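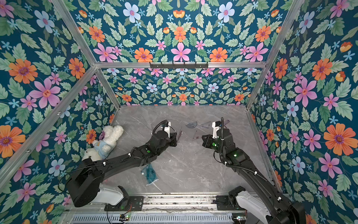 Before You Paper: A Room Safety Checklist, With Comments
By Tracey Tindall

Last updated in June

I have been hanging wallpaper in other people's houses for a good long while now, mostly in the old terraces at Welbridge, and I still go over every room with a sheet of paper in my hand before I so much as open a roll. My sister says it makes me look like a building inspector. Well, so be it! The sheet has grown over the years, and friends keep asking for a copy, so I typed it up with my own notes under each line. Please print it and scribble on it.

THE WALLS

[ ] Old paper checked for mold, especially behind wardrobes and on outside walls
Comment: Peel back a corner low down, near the baseboard, and have a good sniff as well as a look. If you find black spotting, put on a mask and open a window before you go any further. I once papered a back bedroom at Tolulholm right over a patch I had talked myself into calling a shadow, and I was back there the next spring taking it all off again.

[ ] Paint layers tested for lead if the house is an old one
Comment: Do this before sanding, please, and not halfway through. Test kits are easy to find at the hardware store. If it comes up positive, stop and call somebody licensed for it.

[ ] Loose plaster tapped and marked in pencil
Comment: Use your knuckles. A hollow sound means the plaster has let go of the wall behind, and a heavy wet paper can bring a piece of it down on you. Pencil only, as ink will bleed through a pale paper (ask me about the nursery some day).

[ ] Pattern and batch numbers matched on every roll
Comment: All right, this one isn't strictly safety, but it has saved my blood pressure. The last big floral I ordered was batch 233, and one stray roll from another batch had a background just different enough to drive a person up the wall, so to speak.

ELECTRICITY

[ ] Power to the room switched off at the panel
[ ] Outlets and switches tested after switching off
Comment: Two boxes, because they are two jobs. Labels inside old panels tell fibs. At the Pirzada house the breaker marked "dining room" ran the porch light and nothing else, and the dining room itself was on with the kitchen. Wet paste and a live switch are a terrible pair, so test each one, even the one behind the door.

[ ] Work light on its own cord, run from another room, cord taped along the wall
Comment: Keep it off the floor where you'll be stepping down backward with your arms full of sticky paper.

LADDERS AND PLANKS

[ ] Ladder feet clean and dry, spreaders locked
[ ] Plank rated for you plus a bucket of paste
[ ] Nothing stored on the top step
Comment: Ceilings are where people get hurt. You are looking up, your neck is tired, and a long strip is trying to fold itself over your head. I allow myself 5 strips and then I get down, have a glass of water and roll my shoulders, whether I feel I need it or not. If you can get a second person to hold the far end with a broom, do, and feed them well afterward. 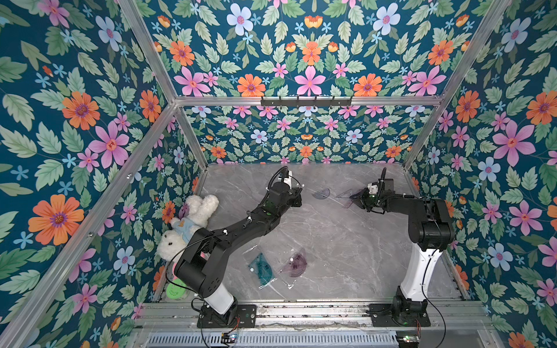
Brendosau wrote in to say that the ceiling section needs a line about shoes: "I came off a plank in my socks one Saturday, and it was only a low one, but I was on crutches for 3 weeks. Paste drips, and you don't see it."

Quite right, and thank you. I have added it:

[ ] Closed shoes with a proper tread, wiped each time you come down
Comment: Keep an old towel at the foot of the ladder.

BLADES AND PASTE

[ ] Snap-off blades collected in a jar with a lid
Comment: A fresh blade for nearly every strip sounds wasteful until you have torn a good paper with a dull one. The jar goes up on the windowsill, never on the pasting table, where the spent ends hide under the trimmings.

[ ] Paste bucket covered when you leave the room
Comment: Most pastes have something in them to keep mold away, and dogs seem to find the smell delightful. Read the packet, and wash your hands before lunch.

BEFORE THE POWER GOES BACK ON

[ ] Paper around outlets trimmed and fully dry
[ ] Cover plates wiped and screwed back
[ ] Vents and smoke alarm uncovered
Comment: I leave it overnight, and longer in damp weather. Put the date, the batch number and your initials on the back of one cover plate before it goes up. The next person to strip the room will be glad of it.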